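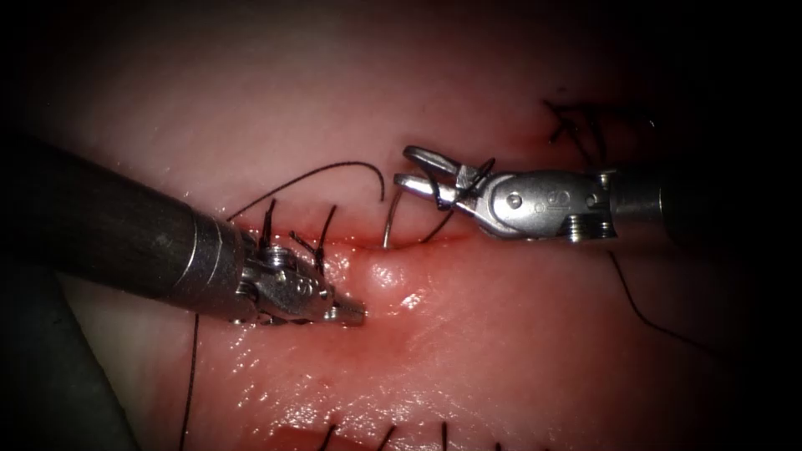 Coughlan Surgical Skills Club, Suturing Bench

Home Guides Knots Pads and thread Sessions Contact

Interrupted stitches on a practice pad, and which advice to ignore

11 min read

Most suturing guides make the same promise: follow the steps, do a few rows, and your hands will sort themselves out. I doubt it. I have looked at a lot of pads at the end of a session, including my own, and a neat row of knots with a gaping cut underneath is a common sight. People learn to tie and forget to close.

What follows is the way I do a plain interrupted stitch on a pad, each stitch tied and cut on its own, with both hands on instruments and no fingers near the work. It's bench practice. Anyone closing a real wound has a supervisor, and the supervisor's word beats this page.

Before you start

You need a pad with a straight cut in it, a curved needle with thread already attached, something to hold the needle, something to hold the tissue and the thread, and a way to cut. Black thread is worth asking for. I've tried pale thread on a pink pad and spent half the session looking for it.

Be suspicious of new pads. They come out of the wrapper flat and cooperative, and the edges meet as if they wanted to. The Nollora pads we had in January were like that, and everyone's stitches looked wonderful for one evening. A pad that has already been opened and closed a few times is a better judge of you.

You will also be told to buy an expensive pad with layers. The Bendell one cost us 85 for a single sheet. I used it for a month next to the cheap one and my stitches were bad on both in the same ways. If somebody else is paying, fine.

Step 1. Set the needle

Grip the curve toward the back, away from the point, but stay off the very end where the thread joins. How far back is argued over without end. Two thirds of the way from the point is the usual answer and I have no quarrel with it, so long as you don't treat it as law. If the needle swivels when it meets the pad, your grip is wrong or too soft, whatever the fraction.

Keep the needle square to the jaws for now. There are good reasons to angle it later on, in awkward corners. A straight cut on a flat pad has no awkward corners.

Step 2. Go in upright

The point should meet the surface close to a right angle. Nearly every beginner lays the needle over and scrapes it in, which takes a shallow bite that tears as soon as you tighten. Stand the needle up, push the point in, then turn your wrist and let the curve do the traveling.

I used to think "follow the curve" was one of those phrases teachers say to fill a silence. Then Pouran Yazdani made me push a needle straight through a pad on purpose and look at the hole afterward. The hole was a slot. I follow the curve now.

Come out in the wound, check the depth, and take the other lip to match. Same distance from the edge, same depth. If the second bite is shallower than the first, one lip will ride up over the other, and no amount of clever knotting will hide that.

Step 3. Pull the thread through, and stop in time

Draw the thread through until a short tail is left on the far side. Short means short enough to manage and long enough to grab. The guides give a measurement for this. I've never seen anyone measure it.

Pull along the line the thread wants to take. Dragging it sideways across the lip saws at the edge, and on a soft pad you'll see the groove.

Step 4. Make the loop behave

Here is where the time goes. The thread has a memory of how it was packed and would like to go back to that. Hold it in the jaws and it stands up in a hoop of its own choosing, often tall and narrow when you wanted it wide and low.

The common advice is to wrap the thread around the jaws with a quick turn of the wrist. Quick is the part I'd drop. Bring the thread over the closed jaws slowly, so the wrap sits near the tips without slipping off, then open them, reach for the tail and close. If you have to lunge for the tail, the tail is in the wrong place. Put everything down and move it.

Watch the long end as well. While you're attending to the loop, the rest of the thread is lying across the pad, waiting to get caught under something. 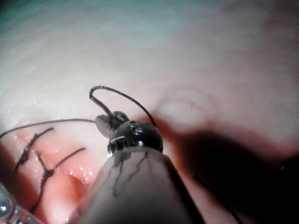
Step 5. Tie it down flat

First throw: one wrap or two, depending on who taught you. Two wraps hold better while you set up the next throw, and I use two. Aarne Salminen uses one and his rows look as good as mine, so I'm not going to claim there's science behind my habit.

Pull the ends in opposite directions, across the cut, and keep them low. Lift the thread away from the pad and you lift the knot with it. Stop when the edges touch. "Snug" is a hopeless word, but I can't find a better one. If the tissue puckers or goes pale between bite and bite, you have gone past it.

Second throw: wrap in the other direction and pull the other way. If both throws go the same way, you get a knot that looks perfectly good and slides. Test it by nudging it with a closed tip. I'd estimate that half the knots people are proud of fail this, and I include a stretch of my own early ones.

A third throw, reversed again, and then leave it alone. I've read that more throws make a safer knot. Past a point, they make a lump.

Step 6. Cut the tails

Leave enough to grab later. Tails trimmed down to the knot look tidy in a photo and make removal miserable. Long tails get caught in the next stitch. You want something in between, stiff enough to stick up out of the way.

Lay each knot to the same side of the cut as you go. Sitting right on top of the join, it holds the lips apart, and it hides the bit you most need to inspect.

Step 7. Move along and do it again

Set the next bite at the same spacing as the last. Work from one end if the cut is short. Some people start in the middle and halve each gap, which is sensible on a long cut and fussy on a short one. 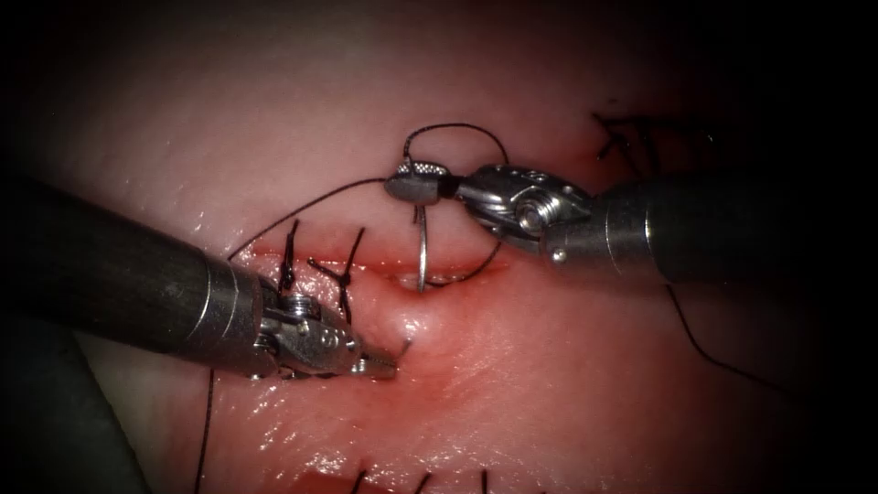 Needle in the upper lip, with two knots finished to its left.

By the third stitch you'll have more thread lying about than you expected. Before each pass, look for where it has gone: over the holder, under the other instrument, across the cut. Clearing it takes a moment. Discovering it later, tied into your knot, costs you the stitch. Eetu Manninen insists he has never had to cut one out for this reason. I have watched him do it.

Things people say that I don't believe

"Speed comes by itself." It came to me only when I stopped making particular mistakes, and I had to find out which ones. Joni Eskola kept a tally in our log, and by stitch 181 his times had hardly moved. What had changed was that he'd stopped dropping the tail.

"If the knot is good, the stitch is good." The knot is the easiest part to look at. Look at the lips of the wound between the stitches instead.

"Keep the thread tight at all times." Tight while the knot is seating, yes. 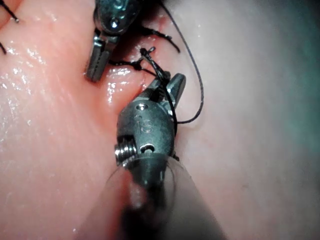

For the rest of the stitch, constant tension pulls the first throw out of shape and drags the near lip toward your hand. Let it go slack while you reposition, check that the first throw hasn't opened, and take up the tension again evenly from both ends. If only one side pulls, the knot rolls toward that side and stands up on edge.

"You can fix it with the next one." You can't. A loose stitch beside a tight one stays loose, and the tight one now does the work of both. Take it out. Cut the thread under the knot on one side only, and pull it through by the knot so that you don't leave a piece behind.

Checking your own row

Turn the pad and look along the cut from one end. Then bend it slightly and see whether anything gapes. Aatos Lindqvist prefers to pull the sides apart with some force, which I think tells you more about the pad than about you, but he has been doing this longer than I have and he may be right.

If the row fails, pick one fault and work on that in the next row. I'd start with bite depth.

Older guides: Holding the needle. Continuous stitch, and why I'd wait.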